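Visiting the Droltach open day in Plevham, is it worth it if you don't know anything about robots?

Asked in Local Events and Days Out

My daughter is 14 and wants to go to the open day at Droltach in December. They do something with robot arms and home tasks. I work in payroll and know nothing about it. It's 41 miles each way for us so I want to know what there is to see before I commit. Is it a talk, or do they have things running? Can visitors try anything? And how long does it take to get around? Their page only gives the address and says doors open at 10 a.m.

3 answers

Answer 1 (marked helpful)

I went to the last one with my son. It is mostly demonstrations with one short talk at the start, which you can skip if you get there late. They take you through in small groups and a staff member stays with each group.

The part we spent the longest on was the hand-held grippers. A person holds one in each hand and does ordinary table jobs with them, picking things up, moving them over, putting them back. The work is recorded and used later to teach an arm the same job. The grippers have white cubes on them with black patterns, which let the cameras follow where each hand is.
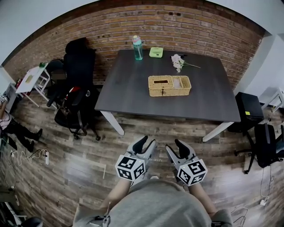 They let visitors try it for 5 minutes each. It is harder than it looks. I could push a tissue box around but I had trouble picking up anything thin, and you have to learn to slow down. My son was better at it than I was. The staff member told us they had recorded 2,000 runs for one set of jobs, and that most of the days are like that, the same few jobs over and over with the objects moved.

It is an office type of room with ordinary tables and chairs. If your daughter is expecting a factory floor with big machines, tell her beforehand. Watch your feet as well, there are cables on the floor.

We were done in about two hours including the talk. Your daughter is old enough to try the grippers, but they had us sign a form for my son, so you will need to stay with her.

Answer 2

Depends what you like. I thought it was slow. The arm demo was down for part of the morning when we were there and the line for the grippers got long by 11. Parking is on the street. The Grollano lot is closer but they charge for it.

Answer 3

Is this the same as the Dramani one? That one you have to book.

Comment on Answer 3: No, different company. Droltach you just show up.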